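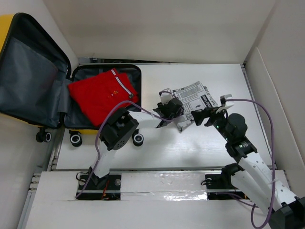 An open yellow suitcase with a folded red garment inside.

The marsh at Loson is coming back, and what a comeback it is! Eight years ago the Maluleke channel was choked with reeds. Now, after 14 months of digging and replanting by the Planent project, it runs clear again, with 871 young willows along 60 acres of bank. Go early on a Wednesday — the path from Fornon opens at six — and you may have the herons (and a fair number of very loud frogs) all to yourself.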